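Ticket 1826
Opened: 19 Feb 2026
Reporter: Kaja Kļaviņa
Location: Varwood break room
Status: Open

Snack basket divider shifts when the basket is carried. Small packs slide under it and the compartments get mixed. Same fault logged in January, ticket 31.

Steps taken: emptied basket, reseated divider, refilled. Moved 2 times across the room. Divider shifted again on the second. 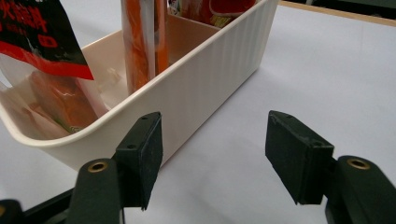

Divided basket with snack packs, upright orange pack in one compartment.

Next: request replacement divider from Drurer.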